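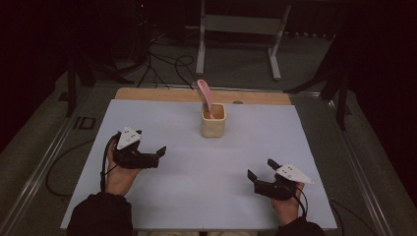
Re: [bench-equip] Second station: what do we need to order by August?

From: Ashok Tripathi
To: bench-equip list
Date: 16/07/2026

Replies inline. I have trimmed the parts that were settled last time.

> We have one quote from Garg for a full second station and
> nothing from anyone else. Before I sign off I would like to
> know which lines are needed now and which can wait.

The Garg quote bundles everything: table frame, rails, two hand-held grippers, marker plates, tripods, cabling and a year of service. I don't think we should buy it as a bundle. The frame and rails are the part we can get anywhere. Gadton will cut and ship aluminum profile to our drawing, and they hold the price until the end of August. The grippers are the part we can't easily replace, and they should come from the same source as the current pair so the mounts match.

So my proposal is to split it. Frame from Gadton, grippers from Garg, and we reuse the tripods from Trullurard once that project closes.

> Do we need new grippers at all? The existing ones work.

They work, but the finger pads are a consumable and we have never had a budget line for them. We have been paying for them out of the general parts money, and that is why that line ran over in spring. Have a look at the pads before deciding. I would like to order 40 pads in one go. Roreo quoted 74 dollars for a pack of 4, so ten packs comes to 740 before shipping. If we wait and buy single packs we pay shipping every time.
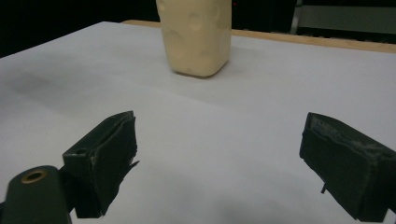
Gripper fingers open on the white work surface. Note the pad edges on the left and the scuffing on the right.

I would put the pads in as a fixed yearly item under supplies, separate from equipment. Then the equipment request only has things in it that we expect to keep.

> What about the work surface? I see a line for a machined top
> and it is one of the larger numbers on the page.

Drop it. The plain white board is fine for the kind of tasks we have planned, which are small household objects such as cups, spatulas and soft blocks. It is cheap to swap when it gets marked. If someone wants a machined top later for precision work, that should be its own request with its own justification.

> Cables. Please tell me somebody has thought about cables.

I have. Each gripper has its own cable and on the current setup they go over the edge of the board and off across the carpet with the tripod legs. For the second station I want a tray under the frame and clips along the rails, and floor covers for the run to the rack. The drawing I sent to Gadton has the clip slots in it already. Floor covers are not in any quote yet. I will get a price this week.

> What is the total if we do it your way?

The Gadton frame with tray and clips is 2073 delivered. The pads are the 740 above plus shipping. The gripper pair is whatever Garg will charge without the rest of the bundle, and I don't have that number yet. I asked for it as a separate line and they said they would send it. Until it arrives please don't put a total in the planning sheet, or people will treat it as approved.

One thing I need from this list. The Trullurard tripods are on loan under the old asset tags. If anyone else was planning to claim them, tell me before I leave the tripod line out of the request. I would sooner pay for new ones now than find out in the fall that they have gone to another room.

Also, does anyone object to the same frame height as the current table? A couple of people said it was low for standing work. Changing it costs nothing if I tell Gadton before they cut, and after that we would be buying new legs.

Ashok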